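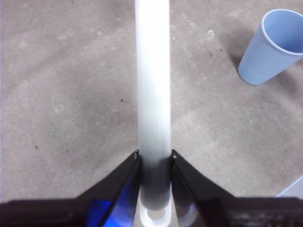 El tubo blanco entre los dos dedos negros de la pinza, con un vaso azul claro sobre la moqueta. Foto: club Stitora

El club de robótica Stitora prepara su brazo para la liga escolar Solto

Moqueta gris, un tubo blanco, vasos de plástico. Con eso trabaja desde noviembre el club Stitora, del instituto Panganiban, que este curso se apunta por primera vez a la liga Solto en la categoría de manipulación.

La prueba: recoger piezas del suelo y dejarlas en su sitio, 90 segundos por ronda, sin mando. Once equipos inscritos en la zona. El tubo es lo que más guerra da, según cuentan en el club, porque si la pinza lo coge torcido luego no hay forma de soltarlo recto. Los vasos, mejor.

Los alumnos llevan grabados 401 intentos con la cámara que va montada en la muñeca del brazo, y quieren llegar a 600 antes de la primera ronda. Los repasan por parejas al final de cada sesion y apuntan en una hoja compartida qué falló: ángulo, altura o fuerza de cierre. Los dedos de la pinza son ya la tercera versión.

La empresa local Esix paga la inscripción y el material. El desplazamiento, de momento, sin cubrir; habrá rifa en el vestíbulo.

El club se reune en el aula taller de 16:30 a 18:00 y quedan plazas para 3.º y 4.º de ESO. No hace falta saber programar. Las hojas de inscripción están en conserjería y hay que traerlas firmadas por la familia.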